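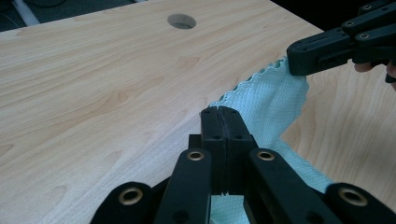
4. Two-gripper cloth work: rules for operators

Read this section before you pick up a gripper. The Zerevach house rules cover much of the same ground, but they were written for boxes and cups, and cloth does not behave like a cup.

4.1 Before the session

1. Clear the table of everything except the cloth you have been assigned.
2. Close both grippers fully and check that the fingers meet along their whole length. A "pass" on the Jevumari self-check only means the motor moved.
3. Look over the linkage bushings. Tighten nothing yourself. Report play to Tipene Tamihana.

4.2 During the session

4. Take hold of the cloth with one gripper, then the other. Keep your free fingers behind the trigger.
5. Pull until the cloth is straight and stop there. Lace and open weaves tear at the edge first.
6. If the cloth twists, finish the attempt and mark it "twisted." Do not restart to get a prettier one.
7. Rest your hands for 2 minutes after every 14 attempts.

CAUTION: The force limit does not protect skin. We have read the claim that it does and would not test it on a thumb.

Note: Some sites treat 200 clean attempts as proof that an operator is trained. We don't. Clean attempts are easy to get if you throw out the bad ones, so Bronwyn Harawira reviews the rejects as well.

4.3 After the session

8. Log every attempt, including drops.
9. Open both grippers before you set them down.
10. Keep rejected recordings for 6 months.

Section last revised 06/01/2024.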